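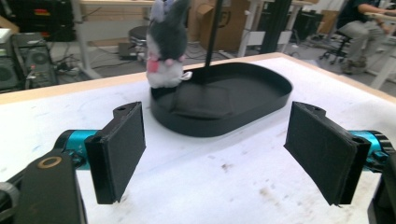 Photo: Vevari

I'd been meaning to get over to the Plilolstead open day for ages, and this August I finally did it. It's the one weekend of the year when the old tile works lets the public in, and if you like clay, glazes, old brick buildings or just a decent slice of cake, you should go next time. I like all of those, so I was at the gate well before ten with a flask and the wrong shoes.

Getting there is a bit of a faff. The bus from Praltano takes the long way round through what felt like every village in the county, and then there's a walk up the lane with no pavement. The number 19 is the one you want, and it only runs every two hours, so check the times before you set off (I didn't, and sat in a shelter eating my lunch at half past eight in the morning). There's a field for cars if you're driving, with a very polite queue to get into it.

Entry was £4, cash or card, and for that you get a paper map and the run of the place. I started in the clay shed as it was nearest. It smells wonderful in there, like a riverbank after rain, and they let you push your hands into a great tub of the stuff they dig from the pit behind the works. The woman on the tub told us it has to sit for a whole winter before they'll use it. I had no idea! I'd always assumed you dug it up and got on with it.

Then up the steps to the press room, which was the busiest bit and very loud. The big press came down with a thump you could feel in your teeth, and out slid a plain square tile, a bit floppy looking, ready for trimming. Children were allowed to stamp their initials in the offcuts. So was I, when I asked nicely.

The kilns were what I'd really come for. They have two, and the older one was open for people to walk inside, a few at a time. It's like standing in a giant brick bottle. The walls have gone all shiny from years and years of firing, greens and browns running down like candle wax, and everyone goes quiet when they get in there. The newer one was firing while we were there and the board outside said 926 degrees. You could stand at the rope and feel it on your face, and on a warm day that was quite enough for me.

I was less keen on the talk about the history of the site. The slides were tiny and the room was packed, and I ended up behind a pillar. What I did catch was about the Xia glaze, a pale grey-green they've made here for generations and are rather proud of. It looks like nothing much on the sample card, but there was a fireplace done in it in the end room and I stood gawping at it for far too long. I'd have it in my house tomorrow if I had a fireplace.

Lunch (my second) was in the packing barn. Cheese scone, still warm, and a coffee and walnut cake that went before I could go back for more - get in early for that. The seconds sale was next door and I came away with four tiles that don't match and a very heavy rucksack.

I caught the afternoon bus home with clay still under my nails. The tiles are on the kitchen windowsill for now, and I'm told they'd do nicely as pan stands.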